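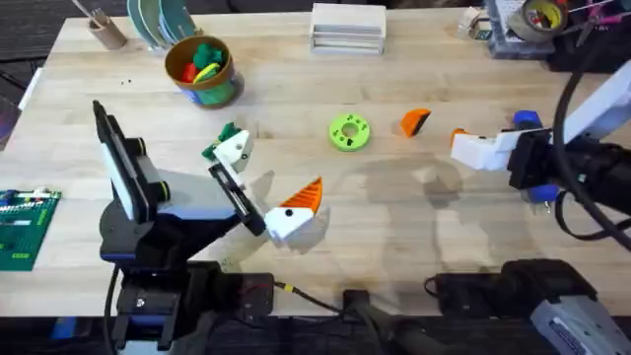
Furkumeck goes live on new fund accounting platform

Furkumeck has moved the last of its 27 funds onto the Clerutine accounting platform, closing a project that replaced two older systems and a large number of spreadsheets. The final group of funds went over in time for the first valuation of January.

The firm ran old and new systems side by side for 22 business days before each switch. Net asset values were compared every evening, and any gap was traced before the next day's prices were released. Most of the gaps came from accrued interest on floating-rate notes, where the old system rounded earlier in the calculation.

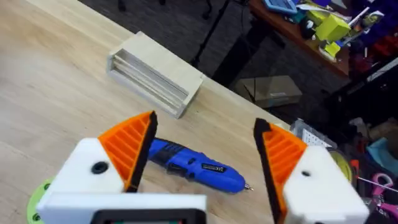

One reader at a smaller manager wrote to ask if 22 days is enough, as a parallel run that misses a quarter end leaves the fee calculations untested. Furkumeck dealt with this by replaying past quarter ends in a test copy – slow work, but it turned up 4 fee schedules that had been keyed in wrong.

Data cleanup took longer than the software setup. Pinda, which handled the migration, found more than 1000 security records with missing or duplicate identifiers. These were fixed before loading.
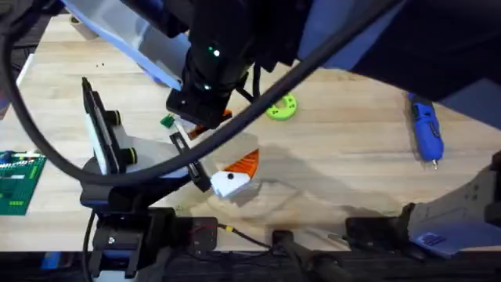 Michailidis, which is planning a similar move, told us that it would start on the records a full year ahead and leave the choice of vendor until later. It has not set a date for its own switch.

Next on Furkumeck's list is investor reporting, still produced on the old tools.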